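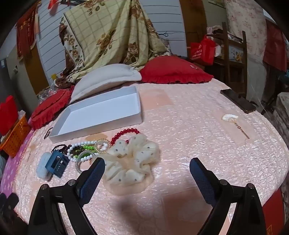 From: Golshifteh Soltani
To: sewing-small list
Date: Monday, July 13, 2026
Subject: Re: Elastic going slack, and puckers in sheer fabric

Hello Maureen and all,

I've put your message in pieces and answered under each. It got long, so skip to the part you need.

> I make scrunchies and hairbands for a stall and have had several
> come back this year with the elastic gone. The fabric is fine,
> they just don't grip any more. I use a braided elastic off a big
> reel I bought when the shop in town closed down. Is it the
> elastic or is it me?

Probably the elastic. The rubber in it ages whether you use it or not, and reels from a closing-down sale may have sat on a shelf for years before you got them. I had one like that from Graveck, 227 metres on the reel, and I kept using it long after I should have stopped because there was so much left.

To test it, cut a piece as long as your hand, mark it against a ruler, stretch it to double and pin it to a board overnight. In the morning take the pins out, leave it an hour and measure again. A good piece comes back to its length or very near. If it has grown by more than a finger's width I wouldn't put it in anything I was going to sell. Listen when you stretch it too. If you can hear a faint crackle the rubber is breaking up inside the braid, and then you don't need the ruler.

Take your test piece from the middle of the reel if you can get at it. The outside layers get the light and are always the worst, so a bad first metre doesn't prove much.

Store what you keep in a tin or a drawer, away from radiators, and loosely wound. I used to wind mine tight round card because it looked neat and it was under tension the whole time. I now write the month I bought it on a bit of masking tape and stick it to the reel. After 4 years I use what's left for tying up tomatoes.

> I also wondered about going up a width. Would wider last longer?

A bit, but it changes how the thing sits on the hair. For hairbands I like a flat woven elastic, and for scrunchies something narrow, 4 mm or close to it, doubled round if the wearer has thick hair. Woven keeps its width when you pull it, and braided gets narrower. Braided also loses grip when a needle goes through it, so if you are stitching along it and not just threading it through a casing, that alone could be your trouble.

Have a look at how you join the ends as well. A knot is bulky and it works loose. I overlap the ends by the width of my thumb and sew a small box with a zigzag, forwards and back, then tug it hard before I close the gap. If it's going to come apart I want it to do so on my table.

> Second question. I've been given a pile of sheer stuff, I think
> it's an old curtain and some bridesmaid offcuts, and my machine
> chews it. Where it doesn't chew it, it puckers. I've turned the
> tension down and it made loops underneath. The needle is the one
> that was in it.

Change the needle first, before you touch anything else. A fine one, 60 or 70, and new out of the packet. A needle that has been doing denim will have a burr on it that you can't see, though you might feel it if you draw the point across an old pair of tights.

Then put the tension back to where it was. Loops underneath mean the top thread is too slack, so you went too far, and it's easier to start again from the middle setting than to creep back. Change one thing at a time and sew a line on scrap after each change. Write the setting on the scrap in biro. I keep mine in an envelope with the machine manual and it saves an awful lot of fiddling the next time.

For the chewing, these all help:

Start a little way in from the edge and sew back to it, then forwards.

Hold both thread tails behind the foot for the first few stitches.

Put a strip of tissue paper under the fabric at the start of the seam and tear it away afterwards. The thin white sort from shoe boxes is fine. I don't use printed tissue as the colour can come off under a steam iron.

If your machine has a straight stitch plate with the single small hole, fit it. Remember to take it off before you zigzag. I've broken two needles by forgetting.

My old Sekora came without one and I found one second-hand that fitted. Check the distance between the screw holes before you pay for anything, because plates for different models look the same in a photo.

Puckers can also come from the thread. Ordinary polyester thread stretches as it goes through and then relaxes in the seam and pulls it up. Sew slower, use a finer thread, and wind the bobbin at half speed. A bobbin wound at full tilt does the same thing from underneath. Hold the fabric lightly taut in front of and behind the needle, but let the feed move it.

> Is a French seam worth the bother on something so small?

On a scrunchie, no. The seam ends up inside the tube. I sew it once, trim close, and sew a second line in the allowance if it frays badly. With two layers of sheer, tack them together along both long edges first and treat them as one piece. They creep otherwise, and you find out when you get to the end and one layer is longer than the other.

Cut your strips across the width with a rotary cutter if you have one. With scissors, lay the fabric on an old cotton sheet and cut both together. The sheet grips it.

> Last thing, what do people do about washing instructions? A
> customer asked me and I didn't know what to say.

If you know what the fabric is, go by that. If it came from a curtain you don't, so wash a piece of it before you cut, and then you can say truthfully what it has been through. I tell people to wash by hand, cool, and dry flat away from heat. The fabric would very likely manage 40 degrees but the elastic doesn't like it, and the tumble dryer finishes it off.

If a customer brings one back with slack elastic I open the last bit of hand sewing, hook the new elastic on to the old with a safety pin and pull it round. It takes less time than making a new one and they nearly always buy something else while they wait. For that reason I close all mine with a slip stitch by hand, in a thread I can find again.

On suppliers, I've had good narrow elastic from Jacquet in short lengths, which suits me better now than a big reel. The Tririx thread that Pam mentioned in the spring is fine for cotton but I found it too thick for anything see-through. Others may have had better luck with it.

I'm away for most of August and won't be reading the list, so if you want me to look at a stitched sample, post it before then. Put in a scrap of the same fabric that hasn't been sewn, and tell me which side was uppermost.

Regards,
Golshifteh

--
sewing-small: a list for people who sew small things
To leave, send a message with the word "leave" in the subject line.
Please trim your quotes when replying.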